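Sorting out the hall closet and the bag corner

The hall closet in our apartment is the width of one door and goes back farther than you'd expect. When we moved in I thought that was a good thing. What it means in practice is that whatever goes in first stays in, and everything after that gets pushed against it until the door needs a shoulder to close.

I took the last week of August to empty it. I did it in the evenings, after work, a shelf at a time, and put everything in the living room. By the second evening we were walking sideways to get to the couch. Valdir was patient about it, mostly. He asked on the third night if the plan included putting things back.

It did, but not all of them. I started with the top shelf, where we keep what we don't use. There was a box of cables, a fondue set, two umbrellas with broken ribs, and the manual for a refrigerator we left behind in Avdale. The manual went in the recycling. The umbrellas went in the trash. I kept the fondue set, which was a wedding present from my aunt, and moved it to the kitchen, above the oven, where we will not use it either.

The middle was coats. We had 22 hangers on a rod that holds maybe half that many if you want to be able to slide them. I laid the coats on the bed and we each went through our own. I gave up a gray wool one that has been tight in the shoulders for years and a raincoat that stopped keeping out rain. Valdir gave up nothing the first night and four things the next morning, so it helps to sleep on it. Thaís took the wool coat for her sister. The rest went to the thrift store on Magalhães, which takes drop-offs until five and has a ramp at the back door so you don't have to carry bags through the shop.

The floor of the closet was the real trouble. That is where the bags live. I don't know how other people store bags. We had been putting them inside each other, which saves space, but then you forget what is inside what. I found a swim bag inside a gym bag inside a suitcase. The swim bag had goggles in it that I had already replaced.

I sorted them by how often we take them out. Suitcases are once or twice a year, so those went under the bed, lying flat, with the smaller one inside the larger one. I wrote on a piece of masking tape what was in there and stuck it on the outside. Grocery totes went on a hook in the kitchen. Everything else needed a place where we could reach it without bending down and digging.

I looked at hooks first. The wall next to the closet is plaster and crumbles when you drill it, and I have patched enough of it already. Then I looked at one of those over-the-door racks, but our door sits tight in its frame and won't close with anything hung over the top. In the end I bought a standing rack from the Trenik catalog. It is a pole on a base with arms at the top, and it came in a flat box with an instruction sheet that had only drawings. It took me most of an hour. Part of that was because I put the arms on upside down and had to take them off again.

I put it in the corner between the closet and the bathroom door, where there used to be a plant that never did well. The plant is on the balcony now and looks better. The rack fits there with enough room for the bathroom door to open all the way, which I had measured, and I was still relieved when it did.
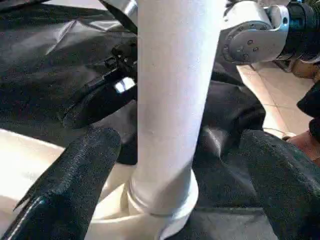 Black bags are most of what we own, and I hadn't noticed until they were all in one place. I used to think it was practical, and it is for dirt, but when they are bunched up together you can't tell where one thing ends and the next begins. You look for a handle and get a fold of shiny black material, or a little plastic buckle tucked in up against something white. I tied a piece of colored ribbon on each zipper pull: red for mine, green for Valdir's, and yellow for the ones we share. It looks a little like luggage at the airport. It works, though, and I had the ribbon already.

The straps were the next thing. A long strap left hanging will catch on the vacuum cleaner or on a foot. I shortened all of them as far as they go, and where there was still too much I rolled up the extra and held it with a rubber band. For the two bags with straps that come off, I took them off and put each one in the front pocket of its own bag. If you try this, do put it in its own bag. I spent a Saturday last year looking for a strap that was in another bag's pocket.

I also wiped everything down before it went on the rack. Warm water with a drop of dish soap, a cloth that isn't too wet, then a dry towel. The shiny ones clean up fast. The canvas ones I brushed and left outside for the afternoon. One had a smell I couldn't get out with baking soda or with sun, and that one is gone.

The closet now has coats on the rod, shoes on a low shelf, and on the floor nothing except the vacuum. I can close the door with one hand. The box of cables is the only thing I haven't dealt with. Wagner says he will come by and tell me which ones matter, and I have told him there is lunch in it.

A few people asked what I used for the shoe shelf. It is a plain pine board on two bricks, cut to size at the hardware store. The bricks have felt under them so they don't scratch the floor. I might paint the board later on, if I have paint left from the bathroom.

Next is the cabinet under the sink, which I have been avoiding. There is a leak to look at first, and the bucket has to come out before anything else can.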